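3. 연구 방법 및 중간 결과

이번 학기 저희 조가 맡은 주제는 손목 카메라 영상만으로 그리퍼가 물체를 제대로 쥐었는지 판정하는 것이었습니다. 처음 계획서를 낼 때만 해도 외부 카메라를 두 대 더 쓸 생각이었는데, 3월 중간 점검 때 Said Zerouali 조교님께서 "카메라 하나로 어디까지 되는지부터 보는 게 어떻겠느냐"고 하셔서 방향을 바꾸었습니다. 돌이켜 보면 그 말씀 덕분에 한 학기 안에 끝낼 수 있는 크기의 과제가 되었고, 지금도 참 감사하게 생각하고 있습니다.

데이터는 생활용품과 문구류 30종을 대상으로 모았습니다. 물체마다 자세를 조금씩 바꾸어 가며 집고, 손가락이 닫힌 직후의 영상 한 장을 저장하는 방식입니다. 이렇게 모은 영상이 모두 1,025장이고, 이 중 420장은 학습에 전혀 쓰지 않고 평가용으로 따로 떼어 두었습니다. 라벨은 '안정', '기울어짐', '놓침' 세 가지로 정했습니다. 세 명이 각자 붙인 뒤 의견이 갈린 것만 월요일 모임에서 같이 보며 정했는데, 이 모임이 생각보다 길어져서 저녁을 거른 날도 있었습니다.

판정 모델은 두 가지를 비교했습니다. 하나는 영상 전체를 그대로 넣는 기본 모델이고, 다른 하나는 저희가 Wamus라고 이름 붙인 방법으로, 양쪽 손가락 근처 영역을 먼저 잘라 낸 다음 물체의 윤곽이 그 사이에서 어떤 각도로 놓여 있는지를 함께 입력으로 씁니다. 뒤쪽 바닥 무늬에 모델이 끌려가는 일을 줄여 보자는 생각이었습니다.

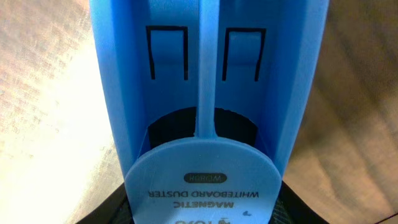 그림 4. 손목 카메라로 본 자석식 화이트보드 지우개. 좁은 쪽 끝이 두 손가락 사이에 있다.

그림 4의 지우개는 저희가 여러모로 정이 든 물체입니다. 아래로 갈수록 좁아지는 모양이라 윤곽의 각도를 구하는 과정을 설명하기에 좋고, 가운데를 따라 내려오는 세로 줄기를 기준선으로 삼을 수 있습니다. 반면 글자가 영상에서는 거꾸로 보이기 때문에, 처음에 시도했던 인쇄 문구로 물체를 구분하는 방식은 영상을 돌려 주는 단계가 하나 더 필요했습니다. 이 부분은 시간이 모자라 최종 코드에서는 뺐습니다.

평가 결과, 기본 모델은 평가용 영상 중 61장을 잘못 판정했습니다. Wamus는 이보다 오답이 적었지만 '기울어짐'과 '안정'을 헷갈리는 경향은 여전히 남아 있었습니다. 특히 배경이 밝은 영상에서 윤곽이 끊기는 경우가 많아, 노출을 보정하는 전처리를 넣은 뒤 다시 실험해 보려고 합니다. 조원들끼리는 라벨 기준부터 더 분명히 해야 한다는 이야기도 나왔고, 저도 그 말이 맞다고 생각합니다. 남은 기간에는 투명한 물체를 몇 가지 더 넣어 보고, 오답 영상을 유형별로 정리해 부록에 싣겠습니다.

이 사이트는 이용 편의를 위해 쿠키를 사용합니다. 계속 이용하시면 쿠키 사용에 동의하는 것으로 간주됩니다. [동의] [설정 변경]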